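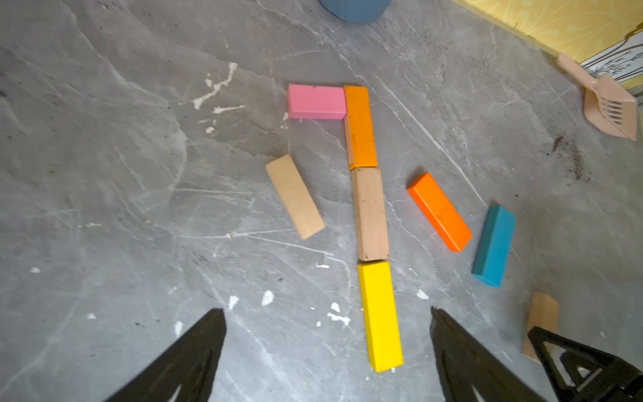
Blocks on the hall floor, Sunday morning.

May 5, 2019. Day off, so I'm finally sorting the wooden blocks. Going to post as I go.

These are the old set from the thrift store on Wallner. They came in a pillowcase with no box and no instructions. I paid too much for a pillowcase of blocks but I'd do it again.

First job was tipping them out and counting. 136 blocks. The tag said 149, so either somebody counted wrong or there are 13 under a couch in another house.

Pulled a few out to look at the paint. The yellow is in great shape, still bright. One of the orange ones is scuffed, with little dark specks in it and a faded strip down the side. Pink has gone matte and has a small notch in one edge.

The plain wood ones are a mixed bag. One is pale and smooth. Another is more beige and has dark smudges on it.

Question for people who know about this stuff: do you repaint? I have half a can of orange left from the Itura bookcase but it's a browner orange and I think it would look wrong next to the others.

Several replies saying leave them alone. Fine with me, less work.

Cleaning so far: damp cloth, drop of dish soap, wipe again with plain water, dry right away. I don't soak them. I soaked a set last October and the ends swelled up and they never stacked straight again.

Smudges on bare wood mostly don't come off with the cloth. Very fine sandpaper works if you go with the grain. I've done four that way and my thumb is sore, so the rest can keep their smudges.

Someone asked what the floor is. Gray marble pattern, has the pale veins running through it. Nice for building on because it's flat. Terrible for noise. A tower coming down at 7 a.m. sounds like the roof going.

We had a foam mat down for a while but nothing over five blocks high would stay up on it.

Sorted by color now. 71 painted, 65 plain. I would have guessed way more painted.

Storage is next. The pillowcase is done, it has a hole in the corner. I have two Ladska bins in the closet and I think one will hold everything if I stack the blocks in rows - tossing them in takes up twice the room.

One bin did it, with the lid on. Second bin goes to the train tracks, but that's another weekend.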